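Feb 17, 2022

Pouring task, two-arm station. Notes for whoever has the bench next, and for the write-up.

Started by going back over the October runs, when the team was still using the Lernetti controller and moving one arm only. Those recordings are in the shared folder but the joint limits were set differently, so please don't mix them with the new ones. I renamed the folder "old limits" so it can't be confused.

The plan for this term is the serving challenge at Gernness. The rules ask for a pour from a bottle into a cup with no hand touching either one after the start signal. The second arm may steady the cup or leave it alone. Spills are marked down by weight of what ends up on the table. We agreed last week to practice the whole motion dry before any water comes near the station, and that is still the rule. Nobody fills a bottle until the checklist on the cabinet door is signed.

Setup as I left it: white cloth up behind the table, table wiped, pink cup in front, cream bottle with the cap off. Right arm has the bottle, left arm is for the cup. Gripper force on the right is set to 34 in the Pant config. At the lower value we had before, the bottle turned in the fingers when the wrist rolled. At 34 it held for every pass I did today. I would not go higher without asking, the coating on the bottle is already getting marked.

Grip point matters more than I expected. If the fingers close near the base, the neck swings in a big arc and the arm has to travel a long way to keep the opening in the same spot. If they close near the neck, the housing gets too close to the cup rim. Middle of the bottle is the compromise and I've written it into the start pose.

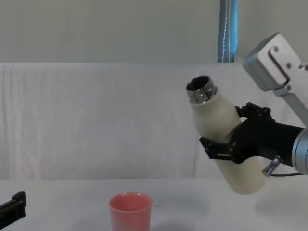

The order that works best so far is to tilt first, away from the cup, then bring the bottle across and finish the tilt once the opening is over the rim. With water in it this will need changing, because a full bottle will start to run well before the end of the tilt. For a bottle that is a third full it might be fine as is. I want to test that with rice before water. There is a bag of rice in the bottom drawer, leave it there please.

Log from today's session:

- Wrist roll limit raised to 100 degrees in software. The old limit was 90 and the last part of the pour kept getting clipped.
- Left gripper parked low and near the table edge. It drifted a little between passes, so check it before each start.
- Two passes thrown out. In one I bumped the table, in the other the recording started late.
- Recording count in the Skindudard folder is now 579, old and new together.
- Cable at the right wrist: watch it at the end of the roll. It did not catch, but there is not much slack. I'd like one more clip on it.

Problem I didn't solve: the left arm is slow to respond for the first few seconds after the controller wakes up, then it's normal. Restarting the controller made no difference. Swapping the USB port made no difference either. My guess is the startup script is still loading the October settings and then overwriting them, but I ran out of time to read through it. If someone does look, the script is in the team repo under "station", and please make a branch.

Also, the cup. It's light and it slides if anything brushes it. We can either hold it with the left gripper for the whole pour or put a thin mat under it. The rules allow a mat as long as it's smaller than the tray. I lean toward holding it, since we have the second arm anyway, but that means more practice for whoever drives.

Next session: rice test, mat or no mat, read the startup script. Bring a kitchen scale if you have one, the lab scale is booked by the chemistry section until they finish their unit.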